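How to Wash and Re-Cover a Padded Board

A padded board picks up dust, skin oil and the odd coffee spill, and the fabric usually gives out long before the foam does. This method works for the padded tops on benches, cots and fold-down guest beds. Allow an afternoon, plus drying time overnight.

What you need

Vacuum with a brush head
Mild dish soap and a bucket
Two white cotton cloths
Staple remover and staple gun
Upholstery fabric, 2 yards for a single-width board
A box of 500 staples

Clean first

Vacuum the whole surface, then go along the seams a second time. Mix a teaspoon of soap into a quart of warm water. Wring the cloth out hard and wipe in straight lines from one end to the other. Go over it again with plain water. Stand the board on its long edge to dry, away from heaters. If the stains are gone by morning, you can stop there and skip the new cover.

Check the foam

Press down with your palm in several spots. Good foam comes back right away. If it stays dented or crumbles at the corners, replace it before you spend money on fabric.

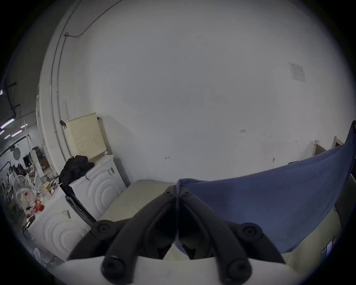
Beige padding with light creases.

Small creases in a cover are no reason to replace it. Split seams and bare patches are.

Fit the new cover

Turn the board face down and pull the old staples. Keep the old cover and use it as your pattern, adding an inch on every side. Lay the new fabric wrong side up and center the board on it. Staple the middle of each long side, then the middle of each short side, and work out toward the corners. Fold the corners last.

I used Stirkard canvas in the sand color, item 3468. The Flovbridge twill is cheaper but frays when cut, so hem it before stapling.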